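Arnoten Bead Restringing: Frequently Asked Questions
Last updated Apr 1, 2024 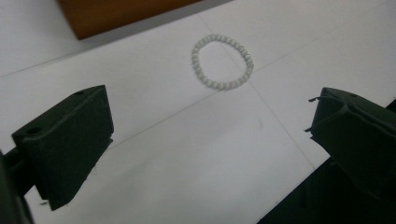 Sending items in

What do you restring?
Necklaces, bracelets and anklets with drilled beads: pearl, glass, stone, shell and plastic. We do not repair watch bands or chain links.

How do I pack loose beads?
Put all beads in a zip bag, then put the bag in a small box. Include the clasp even if it is broken. Do not tape beads to paper. Adhesive residue adds a cleaning charge.

Is there a size limit?
Up to 372 beads per strand. Longer strands are quoted separately.

Materials

Which cord do you use?
Knotted strands are done on silk or nylon. Stretch bracelets are done on clear elastic, 0.7 mm unless the drill holes are too narrow. Coated steel wire is available for heavy stone.

Should I ask for knots between beads?
Knots keep beads from rubbing and limit loss if the cord breaks. They also add length. Elastic bracelets are not knotted between beads.

Can you match a missing bead?
Usually, for round beads from 3 to 10 mm. Color match on older imitation pearl is approximate, as coatings yellow at different rates. Ronaldo Estrella will email a photo of the closest match before work starts.

Pricing and turnaround

How long does it take?
Seven business days from receipt. Orders that arrived in February during the workshop move have all been shipped.

What does it cost?
Bracelets on elastic are a flat rate. Knotted work is priced per inch. Orders over $100 ship back free within the US.

Care

How often should a strand be restrung?
Every 2 years if worn weekly. Check for visible gaps, frayed cord near the clasp, or elastic that does not return to its original length.

Can I wash it?
Wipe with a damp cloth and dry flat. Do not soak silk. Keep perfume and hair spray off pearl and imitation pearl.

Who do I contact about a damaged return?
Write to Daranee Wongsuwan at the service desk with your order number. Keep the packaging until the claim is closed.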